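Jernness pushes planner update for two-armed robots

February 24, 2026

Jernness has put out a new version of Tuhiwai, its motion planning software for two-armed robots. Out now for anyone on the current licence. Main change is how the planner copes when a camera view gets blocked, plus a rewrite of the bit that keeps the two arms out of each other's way.

Wrist view first, then the view from the head.

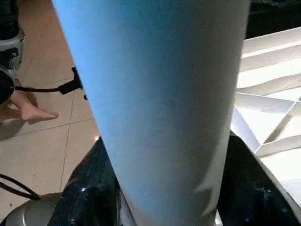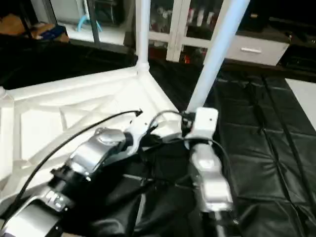 Old version treated anything the wrist camera couldn't see as free space. Fine on a tidy bench, not so good with big awkward parts close to the arms. The new one keeps blocked areas marked as unknown and slows the arm before it goes near them. If the head camera has a clear line to the same spot it fills in the gap, if not the arm waits or picks another route.

"We were getting plans that looked lovely on screen and then stopped dead," said Rhys Harawira, who leads the planning team. "The maths was right. The map was wrong. So most of the work went into the map."

The planner now updates its map 15 times a second, up from five. Harawira says the limit is the depth matching and not the arm controller, which runs at its own rate and hasnt been touched in this release.

Second change is furniture. Ribbed and latticed surfaces, the underside of a plastic table for one, used to come back from the perception step as a mess of tiny obstacles. Tuhiwai now groups them into one shape with a rim. Long thin things like poles and legs get a separate check, with a margin of 30 mm that can be changed in the settings file. Black shiny surfaces are still a problem. Known issue, listed in the notes, no date for a fix.

Cables are not handled at all. The planner will ignore them unless someone draws a keep-out zone by hand.

Tayla Quinlan, who looks after releases, said 33 bug reports were closed in the update, most of them to do with the logging tool Clusamov. Replays could drift out of step with the camera feed on long runs. That is sorted, and the viewer can now show both camera feeds side by side with the planned path drawn over teh top.

Log files from the last version will open but need converting first. The converter does 100 files at a go. Quinlan's advice is to keep the originals until a few have been checked.

Anyone using the Avarico simulator needs the matching plug-in, otherwise the unknown areas show up as solid blocks and nothing moves. Plug-in is on the same download page.

Next release is planned for May. Harawira said it should bring shared grasps, with both arms holding one part, but would not say which robots get it first.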